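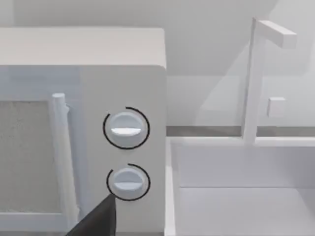 A última encomenda

A gráfica Nair ficava na rua de trás do mercado de Wosville, entre uma oficina de bicicletas e um armazém que estava para alugar. Liis Rozīte trabalhava lá desde os dezanove anos. Começara a dobrar folhetos e agora fazia os orçamentos, atendia o telefone e, quando faltava gente, ligava a guilhotina.

Em junho o telefone tocava pouco. Uma escola que costumava pedir cadernetas passara tudo para o computador. O restaurante da esquina tinha os menus num código colado às mesas. Restavam os convites de casamento, os livros de recibos e os calendários de uma seguradora, que só chegavam em outubro.

Maj-Britt Solberg, a dona, entrou no escritório às oito da manhã com uma carta na mão e pousou-a em cima do teclado.

– Lê isto.

A carta era da Grotel, uma empresa de embalagens de Terside. Queriam comprar a máquina offset, a guilhotina e a lista de clientes. Sobre o pessoal não diziam nada.

– Vai vender? – perguntou Liis.

– Ainda não respondi.

– Mas vai?

Maj-Britt tirou o casaco e pendurou-o atrás da porta. Disse que tinha uma reunião no banco e que falavam depois. Como o casaco ficou ali pendurado e ela saiu sem ele, Liis percebeu que a reunião não ia ser longa.

Foi nessa manhã que apareceu Yusri Setiawan. Trazia uma mochila e um maço de folhas escritas à máquina, presas com um elástico. Queria saber quanto custava fazer um livro.

– Quantos exemplares?

– 60.

Liis explicou-lhe que, para essa quantidade, lhe saía mais barato mandar fazer numa impressora digital, em qualquer loja de Terside. Ele respondeu que já lá tinha estado. Mostraram-lhe um papel muito branco e a capa brilhava.

– O meu pai foi tipógrafo – disse. – Escreveu isto depois de se reformar. Se visse aquele papel, devolvia-o.

Ela tirou o elástico. Eram as memórias de um homem que compusera jornais durante quase toda a vida, em três cidades. Na primeira página contava como se lavavam os rolos no inverno, quando a água gelava no balde. Tinha emendas a lápis, numa letra miúda e direita.

– Deixe-me isto até amanhã.
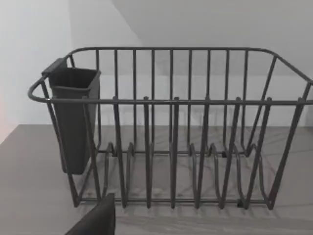 Leu metade à hora de almoço e o resto em casa, sentada na cama. Havia um capítulo inteiro sobre um erro numa notícia de falecimento. O tipógrafo trocara o nome do morto pelo do irmão, que estava vivo e que foi à redação protestar com o chapéu na cabeça. Havia outro sobre o barulho, que o deixara surdo de um ouvido, e outro sobre a greve. Da mulher falava em dois parágrafos, e Liis voltou atrás para os reler.

No dia seguinte fez as contas com Hanna Zakharchenko, que operava a offset. Hanna pegou no lápis, riscou o preço da tinta e escreveu outro mais baixo.

– Temos papel creme na cave – disse. – Sobrou do catálogo do museu. Duas resmas grandes. Não está na lista da Grotel.

– Como é que sabes o que está na lista da Grotel?

– A carta ficou em cima do teu teclado.

Desceram as duas a buscá-lo. As folhas de cima estavam amareladas nas bordas, as outras estavam boas. Hanna passou o polegar pelo canto do maço, como fazia sempre, e disse que chegava.

Liis pediu 600 pelo trabalho completo, com capa em cartolina e costura à mão. Yusri ouviu o número ao telefone e ficou calado um momento. Depois perguntou se podia pagar em duas vezes. Ela disse que sim sem consultar ninguém.

Maj-Britt soube disso à tarde. Vinha do banco pela segunda vez naquela semana e sentou-se na cadeira dos clientes.

– Com esse preço não ganhamos nada.

– Ganhamos um bocadinho. O papel já estava pago.

– E a costura?

– Faço eu.

Maj-Britt pegou nas folhas e leu de pé, junto à janela, o capítulo do balde gelado. O avô dela também tinha lavado rolos, naquela mesma casa, antes de haver água quente. Não o disse. Perguntou qual era o tipo de letra e, quando Liis lhe respondeu, abanou a cabeça e foi à estante procurar um mostruário antigo.

– Este – disse. – E margens mais largas em baixo. O homem sabia do ofício, vai reparar.

– O homem morreu, Maj-Britt.

– Então vai reparar o filho.

A impressão ficou marcada para a semana seguinte. Hanna afinou a máquina de véspera e deixou a porta da rua aberta por causa do calor. O rapaz das bicicletas, Melur Wijaya, veio espreitar e acabou por ajudar a carregar o papel. Perguntou se era verdade que iam fechar.

– Pergunta à patroa – respondeu Hanna.

Maj-Britt estava no escritório, ao telefone com a Grotel. Pela porta ouvia-se que pedia mais tempo. Do outro lado alguém devia querer uma data, porque ela repetiu duas vezes que tinha trabalho em curso e que a máquina não saía dali a meio de um livro.

Quando desligou, Hanna já tinha carregado no botão. Liis apanhou a primeira folha, levou-a à janela e começou a procurar gralhas.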